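Home News Visits Members Contact

Filed under: Out and About / Companion Robots

Visit to the Pradinlow Open Day, Drallside

Members of the Companion Technology Circle attended the open day held by Pradinlow at its Drallside workshop in May. The visit was arranged so that members could see the firm's robot pets at close range and put questions to the staff who build them.

The morning began in the assembly room, where the shells of Noma, a robot cat, are fitted by hand. Each unit spends 10 hours on a test bench before it is packed. Staff explained that most returns concern the tail joint, and that a stronger part has been in use for the past three months.

Kioko, the firm's robot puppy, was shown in a separate room. It answers to seven spoken commands and returns to its charger when the battery runs low. Members noted that it was slow to respond when several people spoke at once. The firm accepted this and said that an update is planned.

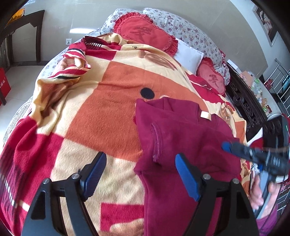 3 min read

The afternoon session dealt with life at home. Staff advised owners to keep robot pets off beds and thick blankets, as long fibers can wind around the wheels. Questions about repair costs were answered in part, and a written price list has been promised.

Parking at Drallside is limited, and members planning a later visit should book in advance. The Circle thanks Pradinlow for its welcome.

Posted July 3, 2026

© Companion Technology Circle | Contact us | Back to top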